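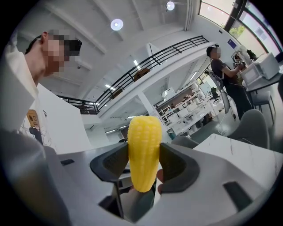

Does play food fade near a bright window? I have 12 pieces for a pretend kitchen and the Nivia listing says "lifetime color." I doubt it.
Posted by Grerow, January

Cyrill Brunner
Lifetime of what, the box? Mine sat on a sill for 10 months and the red stuff went pink.

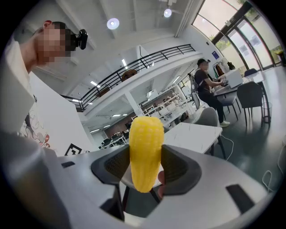 Sugden
Fading depends on the pigment, so I wouldn't trust a slogan or one bad tomato. Ceiling lights worry me less than sun. A yellow plastic corn cob like this one could lose a little color and you'd hardly notice – keep the reds in a drawer.

Tesel
just buy wood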